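Home | Topics | Ask | Members
1 min read

Marks on speckled bench top under aluminum rail

Rachid Abdelaziz
Our bench top is a speckled beige sheet with an aluminum rail along the front. Grit collects where the two meet. Can I use a solvent there, or will it dull the surface?
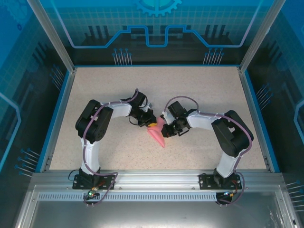 The sheet is 10 years old and I have no data sheet for it.

Houda Ouazzani
No solvent. Vacuum the joint first, then use a damp cloth with mild dish soap – wrung out well. Test a corner.

Mestex
200 grit along the rail, worked for me

Houda Ouazzani
Not on the sheet. It will leave a matte stripe.

Related
Removing tape residue from aluminum
Refitting edge strips
Cleaning vent strips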